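Right, Saturday thread. I've spent the week on the tracking side of our hand-held gripper recordings and I'm far too pleased with it not to share. 1/7

The problem: you want to know where the gripper is at every moment, using little more than its own camera. When the tool swings quickly the picture smears, the tracker loses its place, and the path it gives you jumps sideways.

Our old code threw the whole recording away when that happened. Brutal! Cuiping Ren suggested keeping the good stretches and stitching across the gap with the motion sensor, so that's what I built.

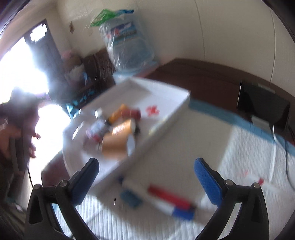 The stitching only runs for short gaps, 16 frames at most. Anything longer gets split into two clips. On our test set we now keep 98 recordings that the old version would have binned, and I did a little dance at my desk.

Plain walls are still a pain, by the way. Nothing for the tracker to hold on to. Patterned cloth is lovely stuff, I want it everywhere.

Next up is finger opening. Yichen Zeng has a neat way of reading it straight from the pads in view, with no extra sensor, and it's almost ready to merge into Nitora (our tooling repo, for anyone new here).

If you've dealt with blur in wide-angle footage, please tell me what you tried, even the bits that flopped. I'll post the path plots on Monday once I've fixed the axis labels. 7/7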